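How to run a simulator demo at your open day (and let visitors drive)

We did our first one at the Pronddale open day, on a Sunday, and I've now done it enough times to write it down.

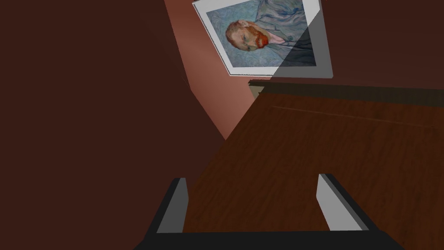 You need a decent laptop, a big monitor, a gamepad and a table people can get close to. I bring two gamepads after the first one died before lunch. We run everything in Prurnano, but any simulator with a wrist view will do.

1. Load your room the night before. Ours takes forever the first time and is quick after that. Keep it simple! A wooden table and a picture on the wall are plenty, and kids love a Van Gogh type portrait hanging there (mine kept trying to poke him in the beard).

2. Start with the jaws wide open and nothing in them. Visitors work out which way is forward much faster when they can look out between the two fingers at the tabletop.

3. Turn the speed way down. I set ours to 12 percent. It feels painfully slow to you, but it's just right for somebody's grandpa.

4. Let them drive with an empty table first. No goal, just up, down, left, right, open, close. The wrist view tips over when the arm rolls, and the walls and table edge go slanty with it, so give people a minute to get used to that.

5. Now add one block. Just one. Ask them to pick it up and put it down anywhere they like.

6. Map a reset to a big obvious button. I used the one on top and stuck a green dot on it. You'll press it all day long.

Keep turns to 8 minutes or the line gets grumpy. If you have a second screen, put a side view of the arm on it for the folks waiting. I skipped that at Pronddale and spent the whole afternoon answering "but where's the robot?"

Oh, and save your settings file somewhere besides the laptop. Mine's on a thumb drive taped inside the gamepad box, next to the spare batteries.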